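用了一个夏天的装蛋机械臂：一家小蛋品作坊的使用评价

2023年9月

先交代一下背景，免得大家拿我们的情况去套自己的厂子。我在一家做礼盒蛋的小作坊管包装间，地方在巴尔蒂茨（Baltitz）镇外，蛋都是从附近几家散养户收来的，壳色偏浅，个头大小不一，卖的就是这个“不整齐”。大厂那种一条线下来几万枚的分级机我们用不上，也买不起，摆进来门都关不上。所以这么多年，最后一步把蛋从碗里拿到透明托盒里，一直是人手来做。

今年四月，老板从Belamside订了一套桌面机械臂，配的是Fasent的夹爪和控制软件。黑色的一条臂，腕上带一个小相机，前头两根短手指。我当时心里是不太乐意的，写这篇评价的时候也还记得那种不乐意，所以先说出来，省得后面夸它的时候显得我像卖机器的。

安装和头几天

东西到的时候分成两箱，说明书写得还算老实，图多字少，就是线缆那一章翻译得很别扭，“请令线保持愉快的弯度”，我们几个围着看了半天，笑完了还是不知道该弯多少。后来打电话问了技术支持，对方很耐心，讲清楚了是在肘部那里多留一段活动的余量。这一条我建议买的朋友直接抄下来贴墙上，线拉得太紧，手臂转到远端会自己停下来报警，我们头一个礼拜有一半的停机都是这个缘故。

底座要固定在结实的桌子上。我们原来的包装桌是折叠的，一启动就跟着晃，换了一张白色台面的重桌子才好。白台面还有一个好处，相机看得清楚，蛋壳是浅浅的桃色，放在白底上轮廓很分明。坏处是脏一点点就看得见，掉几粒黑点子上去，人看着心烦，机器倒不在意。

教它认位置比我想的简单。软件里有个示教模式，可以用手扶着臂走一遍，存下来，再微调高度。我们包装间年纪最大的那位大姐，平时手机都只用来接电话，跟着做了一下午也会了，而且她存的几个点位比我存的还好用，毕竟她装了那么多年蛋，手知道该在哪里松。

装得怎么样

先说大家最关心的，会不会碎。会，但不多。最初的夹持力度是出厂默认的，对我们的蛋来说偏大，散养蛋的壳厚薄差得远，薄的那种一夹就有细纹。调低以后好了很多。八月份我们认认真真记了一次数，从头到尾1269枚，破了2枚，有细纹要挑出来的另算在人工复检里。人手装的时候我们从没记过这种数，所以没法公平地比，只能说我觉得差不多，也许稍微好一点，尤其是下午四点以后，人累了，它不累。

速度就别抱太大期望了。它一小时最多能装311枚，这是顺的时候，碗里的蛋堆得好、托盒摆得正。我们手快的同事轻轻松松就超过它。要是您指望买回来立刻提产量，我劝您再想想，或者多买两台，或者干脆别买。

它最怕的是堆在碗里的蛋。最上面那一枚好拿，拿到下面几枚挨着碗壁的，两根手指要从蛋和碗之间伸进去，有时候试几回才夹住，看得人手痒。我们后来换了浅一点、口大一点的碗，成功率明显上来了。还有一点，托盒是透明塑料的，反光厉害，灯一照，相机就容易把凹坑的边看岔。我们把顶上的灯管换了方向，又加了一张磨砂片，才算安稳。Fasent的手册里提过一句要避免强反光，可是没有说透明容器该怎么办，希望下一版能补上，现在谁家的蛋盒不是透明的呢？

桌上散放的东西它也会犯糊涂。我们做礼盒的时候会配彩色塑料小勺，浅蓝的、浅粉的、浅黄的，原本随手就搁在托盒旁边。软件有一个“忽略区”的功能，画好了它就不去理会，不画的话偶尔会停下来等人确认。画忽略区的界面做得小里小气，要拿鼠标点很多下，我对它意见很大，希望能改成拖一个框就完事。

对人有什么变化

这一节我想多写几句，因为网上的评价多半只讲参数，而我在决定之前最想知道的偏偏是这个：人怎么办。

我们包装间一个人都没有少。老板在装机前就跟大家讲明了，话是讲了，信不信又是另一回事，头一个月气氛确实有点僵，吃饭的时候说话都少。有人觉得教它就是在教自己的替身，这个想法我完全能理解，我自己也这么想过。后来慢慢松下来，主要还是因为大家看见它到底能干什么、不能干什么。它不会摸着一枚蛋就知道壳薄，不会闻，不会看出这一批跟上一批颜色搭不搭。礼盒的配色现在还是人来定，复检也是人来做，而且做得比以前细，以前赶着装，哪有工夫一枚一枚对着灯照呀。

最实在的好处在手腕上。装蛋这个活看着轻，一天几百上千次地捏起来放下去，拇指根那里是会疼的，我自己戴了两年护腕。现在重复的那一段交给它，大家轮着看机、复检、贴标、装箱，每隔53分钟换一次岗（这个数听着古怪，是按我们一箱托盒用完的时间排出来的，排着排着就定了）。戴护腕的人少了，我的也收进抽屉里了。

也有失掉的东西，不写对不起大家。以前几个人围着一张桌子装蛋，手上忙着，嘴上聊着，谁家孩子考试，谁家葡萄熟了，一个上午就过去了。现在看机的那个人要盯着，隔一会儿就得瞄一眼屏幕，聊天断断续续的，声音也不一样了，臂一转就有一点嗡嗡声，不吵，就是一直在。有位同事讲，像旁边坐了个从来不接话的人。我们试着把贴标的桌子挪到它旁边来，好歹凑在一块儿，这样好一些。

还有工钱。原来是计件的，机器一来计件就没法算了，到底算谁的件呢？我们谈了几次，改成了固定工时，手快的同事起初吃了点亏，后来老板把看机和示教算成技术岗，加了一笔补贴，才算过得去。要买这类机器的老板们，我真心建议先把这件事谈好再下单，我们是装好了才谈的，白白别扭了好几个星期。

维护和售后

夹爪的指尖套是易耗品，沾了蛋液一定要当天擦干净，干了以后很滑，第二天准要掉蛋。我们用温水加一点点中性洗涤剂，软布擦，别泡。换一副指尖套几分钟就好，备件从Belamside那边寄过来要等，建议一开始就多要两副。

中途腕部相机的接头松过一次，画面一闪一闪的。来修的是Śliwiński维修行，离我们不远，上午打的电话，下午人就到了，紧了接头，又顺手把几处螺丝都查了一遍，收费也公道。原厂的远程支持也不错，只是时差的关系，我们一早开工那会儿找不到人，这段时间出了毛病只能先回到手工装。说到这里要提醒一句，手工装的那套家什千万别收起来，我们就收过，临时翻箱倒柜找了好一阵。

清洁桌面的时候记得先按停，再断电。软件里有一个“暂停”，看着像是停了，其实臂还带着力，手伸过去总归不放心。我们在停止按钮旁边贴了一张纸条，字写得很大。

值不值

如果您跟我们差不多，量不算大，蛋又娇气，包装间里有人手腕不好，又舍得花一两个月慢慢调，那我觉得值得。如果您要的是快，它会让您失望。如果您是想用它来减人，那我老实讲，它干的那一段活，离一个熟手一天做的事情还差得很远，碗得有人添，托盒得有人摆，拿歪了的得有人扶正。

满分五颗星，我给四颗。扣掉的那一颗，一半给画忽略区的界面，一半给那本说明书。冬天礼盒旺季还没有到，那时候一天的量要翻上去，到时候我再回来补一段。有朋友问碗和托盒怎么摆：我们是把碗放在托盒前面，离得近，臂少走一点路，照片附在最后，可以参考。
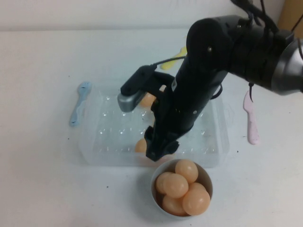
图片来源：作者自摄，巴尔蒂茨包装间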